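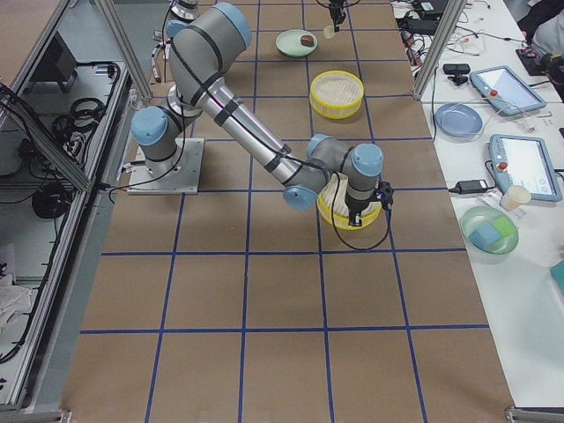
## Covering and marking out a workbench

Kraft paper is adequate for glue-ups, light assembly and painting small parts. Use a heavy grade and cut it 20 mm oversize on each side, then fold the excess under. Tape the long edges first, pulling from the centre outwards. Wrinkles left at this stage will not come out later.

**Marking lines**

- Snap or rule the lines in pencil before taping.
- Use low-tack masking tape. Coloured tape is easier to sight along than beige.
- Lay the long runs first, then the cross runs. Burnish with a plastic scraper - a fingernail tears the paper.
- Check both diagonals of the outer rectangle. A difference of more than 3 mm means the layout is out of square.

**Spills**

Blot PVA straight away. Epoxy should be left to cure, then the patch cut out and replaced. Paper soaked with linseed oil can self-heat, so lay it flat outdoors to dry and keep it out of the bin until it is stiff.

**Sanding the bare top**

Once a year, usually February, strip the paper and go over the timber with 120 grit, then 240. Keep 400 for the vice jaws and other metal fittings.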